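Jewelry stand in the entryway, yes or no?

plomton_pete
My wife has decided our keys need a "landing zone." Her pick is one of those jewelry stands, a tray with a pole and a bar with pegs. I maintain that keys live in coat pockets, where they have been lost safely for years. Opinions?

zesbergian
Get the stand. I spent 90 minutes looking for a car key in May and found it in the freezer under the peas. I don't even like peas.

grout_expectations
Disagree. Any tray near a front door becomes a coin museum. Ours had six keys in it, and I could identify two. The rest presumably open something in Skemeck, where we haven't lived since the kids were small.
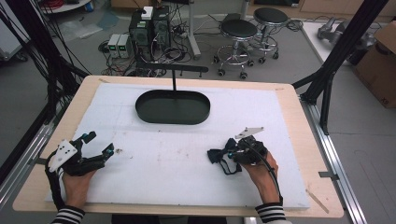 plomton_pete
The pegs are my real worry. Hers are made for necklaces, and my key ring weighs about as much as a toaster. One good slam of the door and the whole thing goes over.

Shirin Naseri
Put a flat rock in the tray. I've had mine by the door for years and it has survived two teenagers — and a cat who considers it a personal enemy. Also, take the gym tag off your ring, Pete. We all know.

plomton_pete
The gym tag is aspirational.

grout_expectations
So now he needs a stand AND a rock. A nail in the wall costs nothing.

zesbergian
A nail in the wall costs 280 dollars if your landlord is Sadeghi Rentals. Ask me about my deposit.

Shirin Naseri
Adhesive hooks exist, you know.

grout_expectations
Adhesive hooks exist until 3 a.m., when they all let go at once and you meet the neighbors in your bathrobe.

plomton_pete
Update: the stand won. I'd post a photo of it in place, but I can't find my keys to get back in the house.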